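Ticket 3783 — captions dropping out at member meetings
Opened by: Lemlem Gebremichael, Istmont Association of the Hard of Hearing

Hi again! So the live captions cut out twice more at our February meeting, and both times it was while the person at the back was talking (of course). The hearing loop kept working fine, so folks with a T-coil setting didn't miss a thing, but the other 12 of us were left staring at a blank screen.

I tried what Demissie told me on the phone — restarted the Grellis caption box, swapped the microphone cable, turned the loop off and on. No change.

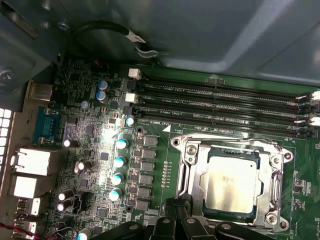

One more thing I noticed: the captions come back if somebody speaks into the front microphone for a few seconds. Could the Ernov mixer be muting the back one when it's quiet? There's a setting called "auto gate" and ours is at 24.

Update: turned auto gate off and ran a whole board meeting. Not one dropout! Please keep this open until after our next big meeting, though.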